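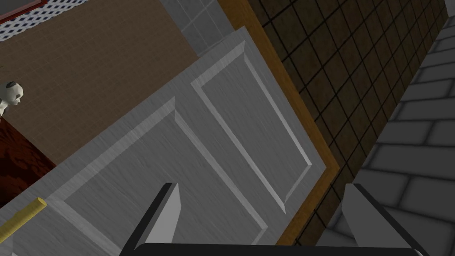
2 min read

Section 4: Fitting the Osix door closer to an internal door

4.1 Before you start
The closer suits hinged timber doors weighing up to 60 kg. On panelled doors, fix the body to the flat top rail and keep all screws clear of the moulding.

Note: Fire doors are covered in the separate Priltstead supplement.

4.2 Fixing the body
1. Close the door and tape the template to the top rail on the hinge side.
2. Mark the four body holes and the two arm bracket holes.
3. Drill pilot holes 4 mm wide. Remove the template.
4. Screw the body to the door with the speed valves facing the hinges.
5. Screw the arm bracket to the frame head.
6. Join the two halves of the arm and tighten the link screw.

Caution: Do not remove a valve screw completely. Oil will escape under pressure and the closer cannot be refilled.

4.3 Painted surfaces
Allow new paint to harden fully before fixing. Score around the body with a sharp knife before taking off an old closer.

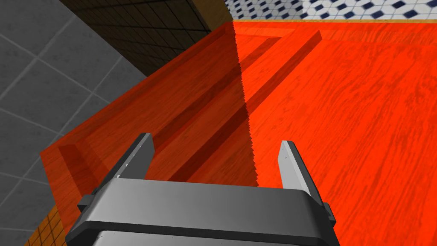 Red finish on wood.

4.4 Setting the speed
1. Open the door fully and let go.
2. Turn valve 1 clockwise to slow the main swing.
3. Turn valve 2 clockwise to slow the final latching.
4. Repeat in quarter turns until the door latches without slamming.

Spare arms: quote part 963.
Section revised 1/1/20, S. F. Kwan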